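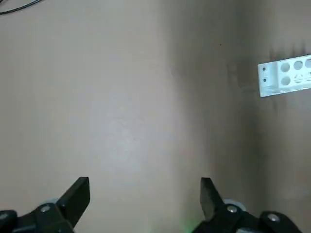 White perforated plastic piece at the edge of a plain beige surface.

Keeping requirement links current when teams release every two weeks

Sumathi Amin

Our department maintains the system requirements for a mid-sized control product with both hardware and software content. The specification holds 2000 requirements. Until last May all of them were managed in one document set, with a formal review at each major milestone. The software teams have now moved to two-week iterations and keep their work in a backlog tool, while the hardware group continues with milestone reviews.

During an internal audit we found that 398 requirements no longer had a valid link to a test. In most of those cases the requirement had been reworded or split during an iteration, and the test case still pointed to the earlier text. The tests themselves may well be adequate. We are simply unable to demonstrate it.

Management has asked for a written procedure before the next release. Two proposals are under discussion. The first would freeze the specification at the start of each iteration and send all changes to a weekly board. The second would let the teams edit freely and assign one person to repair the links before release. The software leads object to the first and I have concerns about the second. I would appreciate guidance from organizations that have used either approach, particularly where hardware and software run on different schedules. We use Prodico for the specification and are not in a position to replace it this year.

Shares 31

Aurelio Casado

I would advise against both proposals in the form you describe. A weekly board will become a queue, and the teams will begin to record real changes in the backlog tool only. The second option places the repair work with the person who knows the least about why the text was changed.

At Flurkwood we faced a similar decision when our software group changed its schedule ahead of the rest of the organization. The arrangement we settled on divides requirements into two classes. Class A covers anything that crosses a boundary between groups: interfaces, safety limits, timing budgets, and anything quoted in a customer contract. Changes to Class A go to a review with both groups present. Class B covers everything that stays within one team. That team may change a Class B requirement during an iteration, on the condition that the linked test is reviewed in the same work item. The work item cannot be closed while the link is marked as suspect.

The condition on closing matters more than the classes. Before we introduced it, our teams agreed in principle to keep links current and then did so in the last two days before release. After it was in place, the work moved to the point where the change was made. Team leads should expect velocity figures to fall for the first few iterations and should tell management so in advance.

With regard to your hardware group, I suggest that you publish a baseline for them at each milestone and leave it alone. They do not need to see every edit. They need a list of Class A changes made between one baseline and the next, with the name of the approver.

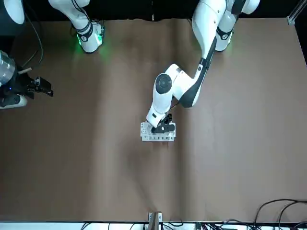
The wording of the requirements also deserves attention, and a good share of your broken links may have started there. When one statement contains two conditions, somebody will eventually split it, and the test will remain attached to only one half. We ask reviewers to read each statement and name the single observation that would settle it. In the photograph, the black gripper on the arm at the right is at a small white block on brown paper, and one cannot tell with certainty whether it is holding the block or resting on top of it. A requirement that says "the gripper shall be at the block" would be met in either case. If the writer meant "shall hold the block," the text has to say so, and the test has to measure it. A separate requirement is then needed for position. Statements written in this manner are shorter and there are more of them, but they are rarely split later.

For the existing backlog of 398, I would sort by class first and repair the Class A items before the release. The others can be handled by the teams as each requirement is next touched, provided that your quality group accepts the plan in writing.

Shares 14

McIntyre Process Office

We agree with most of the previous response. One caution: the suspect-link marker in many tools is triggered by any edit, including a corrected comma. If every spelling fix blocks a work item, people will learn to clear the marker without looking. Decide early who may declare an edit to be editorial, and keep a record of it.

Our Arkport site also ran a freeze for a full year. It is workable when the number of changes is small. It was not popular.

Shares 3

Sumathi Amin

Thank you both. The two-class approach appears suitable, and I will present it to the software leads. May I ask who assigns the class when a new requirement is written? Our system engineers are few and cannot attend every planning session.

Aurelio Casado

The author proposes the class. A system engineer confirms it before the iteration closes, and until it is confirmed the requirement is treated as Class A.

Comments 2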